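Packaging sorting table, Hosmont building

Gallery page. Text by Yolandi Matlala, layout by Ruan Ngcobo. 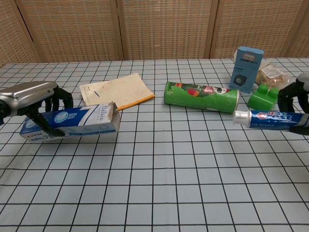

The sorting table is used to work out which household packaging goes into which stream, and how each type should be prepared before it is put in a bin. The Hosmont building has 13 flats and one shared bin store, and until April everything arrived there in mixed bags. The notes on this page cover the small items from bathrooms, desks and snack cupboards, as these were the ones most often put in the wrong place. Bottles, jars and large boxes have their own page.

Table and surface

The cloth has a printed grid of thin black lines on a pale blue-grey ground, laid over a white tabletop. The grid makes it easy to line up items of similar length and to see which cartons will nest inside one another once opened out. A folding screen of woven wicker stands behind the table.

Toothpaste cartons

White with a dark blue band and a light blue swoosh, open at one end. Cartons of this type go in the paper and card stream. Open both ends, press along one long edge and fold flat. A torn flap makes no difference. The tube is a separate item and must not be left inside - Bevan McAlister found tubes in nearly every carton during the first check of the bin store.

Flat paper and envelopes

The cream-coloured piece behind the carton has an orange-yellow strip along one edge and a few lines of tiny print. Flat paper goes in the same stream as card. For envelopes, the test is the window: small film windows are accepted by our collector, padded linings are not. Light marks are acceptable. Paper soaked with oil goes in general waste.

Cylindrical snack cans

The green can lies on its side in the middle of the table. Cans of this shape cause more questions than any other item. Many are built from several materials, typically a card wall with a metal base and a plastic lid, and the collector will not take them whole. Remove the lid and place it with rigid plastics. If the base can be cut away cleanly, the wall may go with card. If not, the body goes in general waste. Shake out the crumbs first.

Storage after sorting

Flattened card is kept in a Stotari crate, 600 mm long, on the lower shelf of the bin store. Rigid plastics go in the crate beside it. Do not stack more than 2 crates, as the lower one bows and the lid will not close. Full crates are moved to the Virkville collection point by whoever is on the rota.

Labels

The crate labels were redrawn by Nomvula Ntuli in 4 colours to match the ones on the collector's bins. Spare sets are in the drawer under the post boxes. Corrections to this page should go to Kgomotso Cele at flat 2.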